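Kotico gallery: sofa clearing in sim

Posted May 6, 2025 by Afia Bonsu

Quick page, more to come. Nhyira Korletey and I have been working on tidy-up tasks in simulation, living room stuff mostly, and people kept asking what the task looks like. So, gallery. Captions are short, details are in the draft (ask one of us for the link, it moves around).

Short version of the method. We train a grasp policy in sim only, on furniture with clutter on it. Rooms get built automatically: walls, floor, lighting and one big piece of furniture, then small things dropped on top. The policy gets a target and has to lift it clear without knocking the rest about. The new bit is the second network, which we call Broma. It scores a grasp by what it would do to the neighbors, before the arm moves. Cheap to run. Works better then we expected.

Training set was 3,000 generated rooms. Held-out test was 947 rooms, none of the furniture shared with training.

What we got

With Broma on, fewer neighbors bumped, and the gap gets bigger the more crowded the seat is. On sparse rooms hardly any difference, fine, there's nothing to hit. Lift success about the same either way. We were worried it would turn timid and refuse things, it did that early on and we fixed it by changing how refusals get penalized. Numbers table is in the draft, not pasting it here becuase it will change.

What still goes wrong

Thin objects. Always thin objects. Rods, sticks, anything that stands up on a soft surface. The scorer treats them as smaller than they are and the elbow plan drifts too close. Nhyira has a patch that pads them, slower but safer.

Dark on dark is the other one. Segmentation loses edges and then the scorer is guessing. Retraining with more lighting variation, first 2,000 updates look ok.

Soft targets squash and the grasp point shifts. Mostly harmless, now and then the thing rolls out on the way up.

About the rooms

Textures and layouts come from our own generator, Cusavard. Odd combinations are on purpose, we want the policy to stop caring about the background. Physics runs separately from the rendering, so the pretty version gets made afterward from saved states. Saves a lot of hours.

Gallery

Plaid bolster, black sofa. Franka arm has the pillow up off the seat, fingers pressed in near the middle. Thin stick with the red ball on top is the neighbor to watch, right next to the target on the left. Metal tool further over. Stone wall and plank floor straight out of Cusavard.

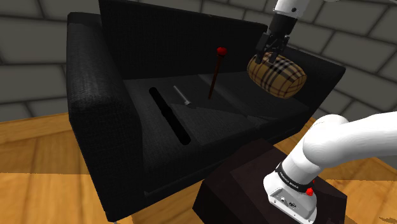 Coming next

Shelves and a bench, same policy, no retraining. Renders are queued, will add when they finish.

Real arm trials planned for July if the bench space at Kocsis comes through. Smaller object set to start, pillows and soft toys, then the thin stuff once the padding patch is merged.

Code

Generator first, scorer after we clean it up. Config files are a mess right now, sorry. If you want early access write to Nhyira and say what arm you're on.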